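Section 4: Cleaning and Oiling the Tabletop

Read this section before you use the table for the first time. The top of the Bikton table leaves the factory with a single coat of oil. It needs two more coats at home, and after that a light oiling whenever the surface starts to look dull.

What you need

Gamard table oil, 1000 ml can (part 542)
Two or more soft cotton cloths, free of lint
Mild dish soap
Fine sanding pad (part 1333, sold separately)
Rubber gloves

Before you start

1. Move the table away from direct sun and heaters. Leave it in the room overnight if it has just been delivered.
2. Clear the top completely.
3. Mix a few drops of dish soap into a bowl of warm water.
4. Dip a cloth, wring it out well, and wipe along the planks. Go over the seams twice, as crumbs and dust collect there.
5. Dry the top with a second cloth and wait at least four hours.

Note: Do not use steam cleaners, bleach, or glass spray. These strip the oil and leave pale patches that are hard to even out.
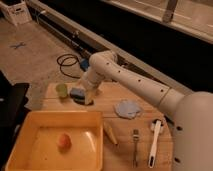 Fig. 4-1. Light wood tabletop with visible plank seams and a light blue cloth.

Applying the oil

6. Shake the can and put on the gloves.
7. Pour a small amount of oil onto a dry cloth. Do not pour it straight onto the wood.
8. Rub the oil in with the grain, one plank at a time, from one end to the other.
9. Wait 15 minutes, then wipe off everything that has not soaked in. Oil left standing turns sticky.
10. Let the top dry overnight and repeat for the second coat.

CAUTION: Oily cloths can heat up and catch fire on their own. Soak used cloths in water and lay them flat outdoors to dry before you throw them away. Never leave them in a pile or in a closed bin.

Rings and small marks

Most rings from cups fade after a fresh coat of oil. If a ring stays, rub it lightly with the sanding pad, always with the grain, then wipe away the dust and oil the area again – the repaired spot may look darker for a week or so.

Tables in the Turska finish are lacquered. Do not sand or oil them. Follow steps 1 to 5 only.

For spare parts, contact your dealer and give the number printed on the label under the top.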